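To: equipment-planning list
From: Chelsea Cropper
Subject: Re: Handheld gripper sets, second station at Marsden

Dear colleagues,

Thank you to Lionel for the summary, quoted in part:

> On the budget line for June, Lionel Tindall wrote:
> The quotation from Vimness stands at 2,868 per pair of grippers, cables
> included. Before I forward it for approval, I need to know whether the
> second station requires its own table and rails, or whether the request
> is for grippers alone. Avilholm asked for both last year and used
> only one.

The request is for two pairs of grippers and one complete station. Anas Smadi has confirmed that the floor space at Marsden is available and that no electrical work is needed.
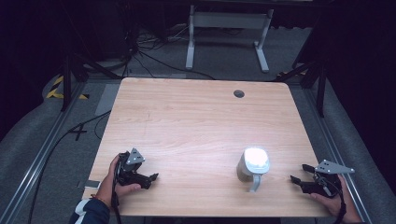

Cable management should be entered as a separate line in the budget. The Vimness quotation covers the leads themselves but no means of supporting them. With a gripper in each hand and a black cable hanging from the back of each, an operator reaching for something as ordinary as a pitcher has two leads running past the wrists. I would ask that overhead supports be priced for both stations – the existing one included.

Diệp Lương has asked that we also hold 4 spare cables in stock. I support this, provided they are ordered together with the grippers and charged to the same code. Delivery is quoted at 6 weeks.

Lionel, please hold the form until Cyril Lambert has replied regarding the table. The Grenen model is acceptable to us if the price is unchanged.

Regards,
Chelsea Cropper
Equipment Planning, Room 117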